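[tam-shopfloor] Re: orange lids, and who moved the cones

From: Liam Marsden
To: tam-shopfloor list
Date: 4/3/19

Tarcísio, all,

Quick one before I have to run over to Butine. Answers to your questions below.

Tarcísio Fontes wrote:
> Liam, three things. Are the orange ones the old Gulleck part or the
> new one? I have 400 on the order and I don't want to sign for the
> wrong kind again. Second, is the felt bench free for sorting or is
> somebody using it. Third, we were short of cones at the Tirnon end
> all last week and I am told they went to you. If that is so please
> can we have 4 back.
> Tarcísio

OK. Orange ones first. Look for the round recess in the flat face with the little boss in it and the tiny hole in the middle of the boss. The old ones were flat all the way across, no recess. So new part. Same one as here by the roller shelf:
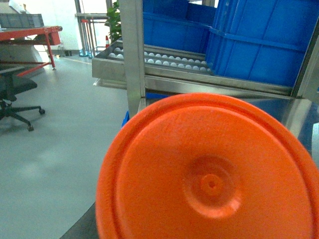 Page last changed: 4 November, by list admin (attachments re-linked)

Part number on the new sheet is 2,114, if your order says anything else call Gulleck before you sign. Don't let them tell you it's the same thing with a different sticker, they tried that on me in November. Texture on the face should be fine and even. If you get any with a rough patch put them aside, I want to see them.

Blue bins stay on the flow rack please. I know it's tempting to pull a couple down for the sorting but then the rollers end up with gaps and teh whole lane stops feeding when we load from the back.

Bench – yes you can have it. Only thing I'd ask is keep the pink box with it, the white lid one. Latches shut when you're done. And no tape on the felt, it pulls the fuzz up and then we're picking it off everything.

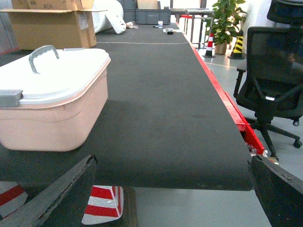
Felt bench with the pink box, red rail side on the right.

You'll want it for maybe two days? I've got roughly 8 trays of my own to go through after that so let me know if it slips. Chair can stay where it is or go back by the wall, I don't mind, just not in the aisle.

Now the cones. Yes guilty, some of them are ours and some are probably yours, they all look alike once they're in a corner. I walked round this morning. There's red and white stuff under the felt bench, and then there's the pile along the back wall past the rack with the stanchions and the striped post. 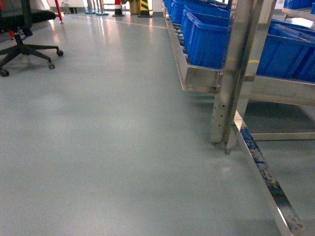 Take your 4 from wherever you like but leave the yellow and black post, that one belongs to the rack and I have to have it there for the walk round. Same with the stanchions. If you're short after that tell me and I'll ask Butine, they always have spares and never admit to it.

Also please stop parking things on the yellowish line by the shelving. Not you Tarcísio, whoever it is knows.

Somebody still owes me the key for the lower cabinet. Need it befor the weekend.

Back at my desk after lunch – call, dont email, if it's the Gulleck order.

Liam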